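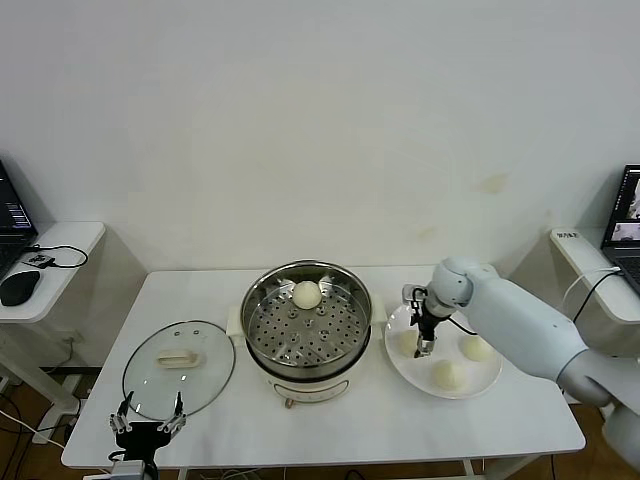
Grollar Two-Finger Gripper – Product Information and Restart Fault Notice

27 shares | 8 comments

The Grollar is an electric parallel gripper for light food handling and bench work. It fits the Wavari arm directly and other arms with the Sukprasert adapter plate. Typical jobs are moving buns, rolls and small packs between a cooker or tray and a plate.

Please read the fault notice before you put a unit to work, including a unit bought secondhand.

Fault notice: fingers close on restart

Units running control software 206 can close without a command when the arm is restarted after a pause. The gripper keeps the last position it was sent before the pause. If somebody has opened the fingers by hand in the meantime, the gripper drives back to the stored position as soon as power returns to the motor. It does this at full speed and does not wait for the arm to finish its own restart check.

We had the fault reported first from a steamer station. The arm had been paused with the gripper over the pot. The operator opened the fingers by hand to free a bun, then pressed resume with her other hand while her thumb was still inside the linkage. She was bruised, and the skin was not broken. A second site reported the same movement with no one near the gripper. We repeated it on our own bench on the first try.

Earlier software does not store the position and is not affected. The software number is shown on the settings page, under Tool.

What to do now

Until the unit is updated, do the following every time the arm stops for any reason:

1. Switch the gripper off at the tool supply. The pause button on the arm leaves the motor ready to move.
2. Clear the jam or take out the food.
3. Take hands and tools away from the fingers and from the metal bars behind them.
4. Switch the tool supply on again and send an open command from the laptop.
5. Resume the program only after the fingers have opened.

Do not tape or wedge the fingers apart. The motor will push against the wedge and may throw it.

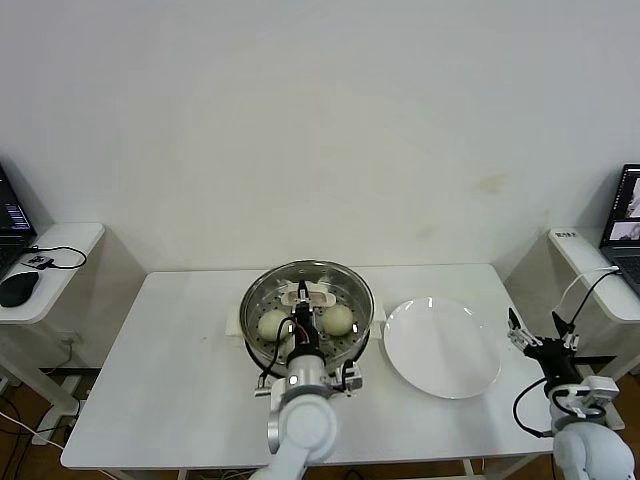

Gripper over the steamer tray, between two buns.

Working over a steamer

Pots with side handles and a perforated tray leave little room for the fingers. Teach the approach with the pot cold and the lid set down well clear of the arm's path. Bring the fingers in from above and lift straight up before moving sideways to the plate.

Route the wrist cable so that it has slack but cannot drop onto the food or catch a pot handle. A snagged cable was the cause of the pause in the first report, so check this even if your unit is not affected by the fault. The gripper is splash resistant. It is not sealed against steam, and it should not be parked over a pot that is running. Wipe the linkage after each shift and leave the fingers open overnight.

If another gripper or hand is fitted to the second arm, it has its own supply switch. Turning off the Grollar does not turn off the other tool.

Specifications

Weight: 700 g without adapter plate
Drive: electric, single motor
Fingers: two, replaceable tips
Linkage: metal, open on both sides
Control: by cable from the arm or a laptop
Supplied with: wrist cable, one spare pair of tips, hex key

Update and exchange

The corrected software clears the stored position whenever the arm is paused. After the update the gripper stays still on restart until it gets a new command. The update is free and can be done by the customer in the Tool menu. Keep the arm powered until the progress bar has finished.

Check the update before going back to work. With nothing in the fingers, close the gripper, pause the arm, open the fingers with the plastic handle of a screwdriver, step back and resume. There should be no movement. If the fingers close, switch off and contact us for an exchange unit.
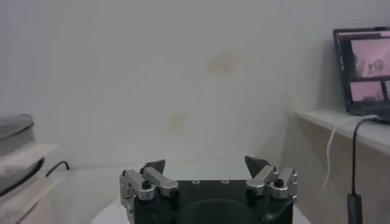
Attila Szénási asks whether a gripper that has already been updated still needs the supply switched off for cleaning. We run ours with the tips off twice a day, he writes, and the switch is behind the table, so people skip it.

Reply from Tamara Hnatiuk, Grollar service: Yes, please keep doing it. The update deals with the restart movement only. A program left running can still send a close command while your hand is in there. If the switch is hard to reach, we can send the longer supply lead so that you can mount it at the front edge. Write to the service desk with your serial number and we'll include it with your next order of tips, or on its own if you aren't due for any.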